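Two grippers, one bin: my notes after two weeks

Posted 23 February 2026

I promised Katia Longo that I would write this down before I forget the details, and because she is already asking twice, here are my notes. They are long. If you only want to know which gripper I would choose, go to the last part.

For readers who are new on this blog: I work on bin picking. The task sounds simple. There are blocks in a bin, the arm must take one out, and then the next one, until the bin is empty. A child of three years can do it while looking at something else. I have been at it since the beginning of February and I still have days when I go home a bit ashamed.

What I compared

The first gripper is the Skotton. It has two soft fingers with rubber on the inside, driven by air. The second is the Nemano, an electric one with metal fingers, narrow and quite stiff. Both were mounted on the same arm, with the same controller and the same program for choosing the grasp. I changed only the finger opening and the speed of the last centimetres, otherwise the comparison would say nothing.

The Skotton came first. I liked it very much on the first day. It forgives a lot. If the position from the vision is wrong by a few millimetres, the soft fingers bend and take the block anyway. The colour of my opinion changed on the second day, when I put the blocks close to the wall. The fingers are thick, and they need space on both sides of the block. When a block lies against the wall there is no space, so the arm goes down, touches the wall, and the controller stops everything with a force error. I made 400 grasps with it, and 74 failed. Most of those were at a wall or in a corner.

Then I changed to the metal fingers. It took me a whole afternoon, mostly for the cables. On a fixed machine you lay the cable one time and forget it. On an arm that turns its wrist, every cable must have enough length for the worst pose, and in all the other poses this extra length hangs around in a big loop. My first loop was too short and pulled on the connector. The second was so long that it dragged over the blocks. Tiziana Santoro has much more patience than me for this kind of thing, and she showed me how to turn the wrist slowly through all its positions by hand control and watch the loop before fixing anything with a tie. I should have done this from the start.

The bin also needs to be held well. With the soft fingers it didn't matter so much, but a stiff gripper that touches the wall pushes the whole bin, and then every position that the program knows is wrong. I use clamps now, and I check them each morning.

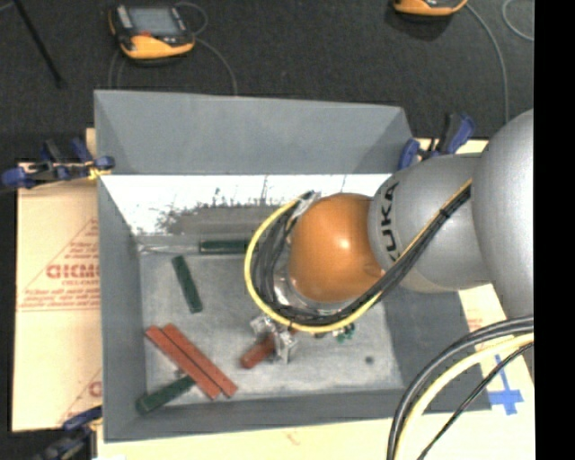

What went better with the metal fingers

The walls, first of all. A narrow finger can go down between the block and the wall where the thick one can't. It also can go between two blocks lying side by side, if the gap is not completely closed. With the same 400 grasps I had 14 failures at the walls and in the corners, and I was so surprised that I looked through the log again to be sure.

The second good thing is that the result is repeatable. When the Nemano misses, it misses in the same way the next time, so I can find the reason. With the soft fingers I could run the same grasp twice and get two different endings. This makes you tired.

What went worse

It forgives nothing. If the angle of the block is estimated badly, one finger lands on top of the block and pushes. I set the force limit quite low for this reason, and then the arm stops often, also when there was no real danger. I have tried 8 different values for the limit and I am not in love with any of them.

Also the light is a bigger problem than I expected. Smooth grey walls give back a strong shine, and in the shiny places my depth image has holes. The soft gripper didn't care so much about a bad edge. The metal one does. I moved the lamp, it became better on one side and worse on the other. A friend at Jarman recommends a matte spray for the walls, but I don't want to prepare a special bin that no real customer would have.

Which one I would take

For blocks like mine, hard and with simple shape, I take the metal fingers and spend the time on the vision. For fruit, bags or anything that can be crushed I would go back to the Skotton the same day. Katia thinks that soft tips on the narrow fingers could give both, and she is maybe right. She has ordered a pair from Skalletti, and I will try them when they arrive.

If somebody has experience with force limits for stiff grippers in a deep bin, please write it in the comments. I read all of them, even if I answer slowly.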